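Home About Archive Recipes (mostly soup) Contact

Learning to Mend, Slowly and Badly

I have a chair in my bedroom that exists for one purpose, and that purpose is holding clothes with something wrong with them. You may have one too. Mine started with a cardigan missing a button, sometime around the end of one winter, and by April it had grown to the point where I could no longer see the chair. There was a pair of jeans in there with a blown-out thigh. There was a shirt I'd forgotten I owned! (A good shirt, too, I used to get compliments in it.)

So this spring I decided I would deal with The Chair. My rules were loose. Whatever was on it got mended, handed on, or cut up for rags, and I wasn't allowed to buy any new clothes until I could sit down on the thing. I figured two weekends. It took me until the tomatoes were in.

I should say up front that I can't sew. I could thread a needle and I could do the stitch everybody's grandmother teaches them, the one that goes in and out and comes undone in the wash. That was it. I had a sewing kit from a hotel and a pair of kitchen scissors that smelled like scallions.

First stop was Buseter, the fabric shop two towns over, the one next to the tire place. I'd driven past it for years assuming it was for quilters and that quilters would be able to tell. They were lovely. I came out with real scissors, a packet of needles, a little brick of beeswax, and a spool of gray thread that the woman at the counter said would disappear into just about anything. She was right about that gray. I've used it on navy, on brown, on a dark red sock, and you have to go hunting for it afterward. The spool had over 400 yards on it and I'm embarrassed at how much of that I've already burned through, most of it in knots.

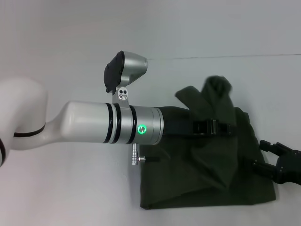 What was on the chair

I laid everything out on the bed and sorted it by how scared I was of it. Buttons went in the first pile. Buttons are great! If you've never mended anything, start with a button, and do it while something is on TV. The trick I learned (after sewing the first one so tight it wouldn't go through its hole) is to lay a matchstick across the top of the button while you stitch over it, then slide the matchstick out and wind the thread around the slack underneath a few times. It makes a little stem. I felt like a genius. I went around the house checking other buttons for stems.

The second pile was seams. I'd been dreading seams, and they're easy, they're easier than anything. When a seam splits, the cloth is usually fine and it's just the thread that gave up, so the old holes are sitting right there telling you where to go. Turn the thing inside out, start a bit before the gap on the part that's still holding, and backstitch until you're a bit past the other end. Backstitch is one step back, two steps forward, over and over. I fixed a pillowcase, the armpit of a pajama top, and the pocket of my winter coat, inside which I found a grocery list from a previous apartment. It said "limes, batteries, limes."

Curved seams are slower. You want to go around them in smaller stitches than you think, and you have to keep letting the cloth lie the way it wants to. The first time I pulled a curve straight so it would be easier to sew, I let go and it puckered up like a drawstring bag. I picked the whole thing out and did it over the next evening with a podcast on.
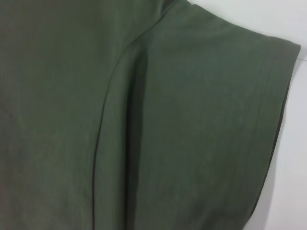

Olive green, with a long curving seam.

The third pile was holes, and I'm going to be honest about the holes. I'm bad at holes. I watched so many videos about darning that the internet now believes I'm a sheep farmer. The idea is simple enough, you weave a tiny new piece of cloth across the gap, up and down and then over and under, and on the videos it takes four minutes and looks like a waffle. My first darn looked like something you'd find in a shower drain. My second was on the heel of the same sock and I could feel it with every step, like walking on a raisin.

What helped was going looser. I had been yanking each row snug, and of course the edges of the hole came in to meet each other and made a lump. When I left the thread nearly slack and let it sit over the curve of a lightbulb (I don't have a darning mushroom, I have a lightbulb, it works), the third sock came out okay. I've worn it to work. I did take my shoe off under my desk to look at it once.

The jeans were their own project. The thigh had gone the way thighs go, thin first and then one day suddenly a draft. I cut a patch from the hem of an older pair, put it on the inside, and ran row after row of plain stitching across the whole area and well out into the good denim. That last part matters a lot. If you stop right at the edge of the hole, the worn fabric all around it just rips next, which I know because the first patch lasted until I got on my bike. The second one is enormous and you can see it from across the street, and I love it.

A few things I'd tell myself before starting:

Wash it first. I mended a linen shirt, washed it, and the cloth shrank a little and my thread didn't.

Cut the thread shorter than feels efficient. From fingertips to elbow is plenty. I kept cutting these giant lengths so I wouldn't have to rethread, and then spending ten minutes picking at a knot the size of a poppy seed.

Wax the thread. Just a quick pull through the beeswax and it stops trying to tie itself to the lamp.

Sit by a window. I did a whole hem in black on black at nine at night, and it wanders like a river.

Pin more than you want to, and put the pins back where they came from. My foot and I are still discussing this one.

There was some stuff I couldn't save. A T-shirt from a concert had gone so thin at the shoulders that the needle made new holes faster than I could close the old ones, and that's a rag now, and a very soft one. The zipper on my raincoat beat me too. I got as far as unpicking one side of it before I understood what I was looking at, and I stuffed it in a tote bag and took it to Asik, the alterations place by the train station. They didn't laugh at me. They put in a new zipper and also, without saying anything, restitched a cuff I had "fixed" the week before.

I've been asked whether it saved me any money, and I don't know, probably a little? The scissors cost more than most of what was on the chair. But I do shop differently. I was in a store on a Monday at lunch holding a really pretty blouse, and without thinking I flipped it inside out and looked at the seams. There was barely any cloth past the stitching, hardly enough to hold on to, and I hung it back up. I never would have looked before. I've started doing it to my friends' jackets, which they're being nice about.

The other change is that I find the small stuff early. A loose thread, a hem hanging by two stitches, a cuff beginning to fray. It takes five minutes at that stage. All my big repairs started as five-minute repairs that I put on a chair.

The chair is empty as of last week, by the way. It's less comfortable than I remembered. The seat has a tear along the front edge, right where the piping goes, and I've been sizing it up with my coffee in the mornings. I think it needs a curved needle and heavier thread, so if any of you have done upholstery by hand, please tell me what to buy before I go back to Buseter and come home with another bag of things I don't know how to use.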